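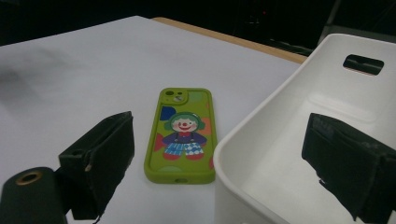 Silicone, TPU, and why one of them goes yellow

I have been putting off a post on soft plastics for a while. The last one, on hinge grease, produced enough mail about rubber that I may as well write down what I know in one place. The subject is the flexible stuff that ends up around phones, on tool handles, under appliance feet, and between jar lids and jars. Most of it gets called "rubber" or "silicone" by whoever wrote the packaging, and the label is wrong often enough that I stopped trusting it.

Four materials cover nearly everything in my house: silicone rubber, thermoplastic polyurethane (TPU), the styrene-based thermoplastic elastomers (usually sold as TPE), and plasticized PVC. They can be molded to the same shape and dyed the same color. They age very differently.

Hardness first

Soft materials are usually specified by Shore hardness. The A scale is the one that matters for most household parts. A spring-loaded indenter is pressed into the surface and the dial reads from 0 to 100, higher being harder. The standard sample is a flat slab at least 6 mm thick, so any reading taken on a thin part is partly a reading of the table underneath. Mine are all taken on stacked pieces where I can manage it, and I throw out the first reading.

A silicone cover I bought from Beslow reads 60 A. A clear TPU cover of the same outline, from Plandport, reads 92 A. In the hand the difference is obvious. The first one stretches over a corner with a thumb, and the second has to be persuaded. Hardness tells you nothing about tear strength, though, and that is where silicone tends to lose. A small nick in a silicone edge will run if you keep stretching it. TPU with the same nick mostly just sits there.

Yellowing

Clear TPU turns yellow. The common grades are made with aromatic isocyanates, and ultraviolet light breaks those groups down into colored compounds. Heat contributes. Skin oil and dye from jeans add some surface staining, which is a separate problem and can be partly washed off. The yellowing itself runs into the material and cannot be washed off by anything. Sellers often tint new clear parts slightly blue to hide the start of it.

Aliphatic TPU holds its color far better and costs more. I have seen it listed on a cover exactly once.

Silicone has a silicon-oxygen backbone and mostly ignores sunlight. What it does instead is collect lint. The surface is grippy, it builds static, and everything in a pocket sticks to it. Some makers put on a thin matte topcoat to fix this. The topcoat wears through at the corners first, so an older part can feel slick on the back and tacky at the edges.

Stickiness

A part that has gone sticky all over is usually one of two things. If it is PVC, the plasticizer has been working its way out to the surface. If it is a hard plastic with a "soft touch" finish, the finish is a polyurethane paint and moisture has been breaking it down. The paint can be taken off with isopropyl alcohol and patience. I did the grip of a Westerberg flashlight this way on a Wednesday evening and the plastic underneath was fine, if shiny. The PVC case is not worth the effort. You can wipe it, and it will come back.

Keep PVC away from polystyrene while you are at it. The plasticizer migrates into the other plastic and softens it. I have a drawer divider with the outline of a power cord melted into it, at room temperature, over one winter.

Cleaning

Dish soap and lukewarm water, a soft toothbrush for textured areas, rinse, air dry. That covers all four. Alcohol on a cloth is fine for silicone and usually fine for TPU if it is brief. I would skip acetone on everything here. Baking soda paste does remove stains from matte silicone, but it also polishes it unevenly, and on a dark color you will see the patch.

Adhesives

Almost nothing sticks to cured silicone except more silicone. Superglue will hold until you flex it. For a torn gasket I use the Drivness one-part sealant, clamp it lightly, and leave it 2 days even though the tube claims less. TPU takes a polyurethane adhesive well, or can be welded with a hot tip if you have ventilation and do not care how it looks.

The slab samples I cut in November are still on the south windowsill - 11 of them, half of each covered in foil. Readings will go in a separate post once the clear ones have had a full summer.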